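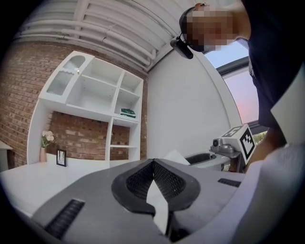

Hand-held gripper at the bench, with a marker cube on what looks like a second unit.

Home | Grippers | Good Practice | Spares | Contact

Tuesday, November 26, 2024
By Corinne Quintanilla

Jelwood Hand-Held Gripper: Working Rules

We love this tool, and we love it more when two people can pass work between them without a single lost marker! The rules below ship with every Jelwood pair, and the October revision is our clearest yet.

Markers first. The printed faces of the cube stay bare: no tape, no labels, no fingers. Wipe them with a dry cloth before each session. If a cube has been knocked, recalibrate before you record anything (yes, even a tiny knock).

Finger pads are checked every 200 cycles and replaced at 611. Look along the ridges for flat spots, and swap both grippers' pads on the same day so the grip stays matched.
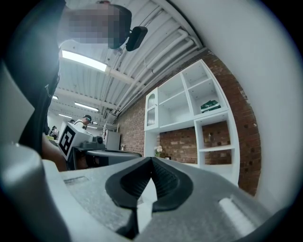 Keep sleeves and lanyards clear of the fingers, and agree out loud who closes first. Head-worn gear gets snugged down before you lean in. Sessions stop at 75 minutes, then everyone takes a proper break – wrists get tired long before people admit it.

Spare pads come in the Iner kit, part 13.

Comments

Ristić: Does the pad limit apply if we only handle paper?

Corinne Quintanilla: Same limit! Paper dust gets into the ridges, so brush them out too.

jomumus: The closing call has made a huge difference for our pair. Any chance of a one-page version for the wall?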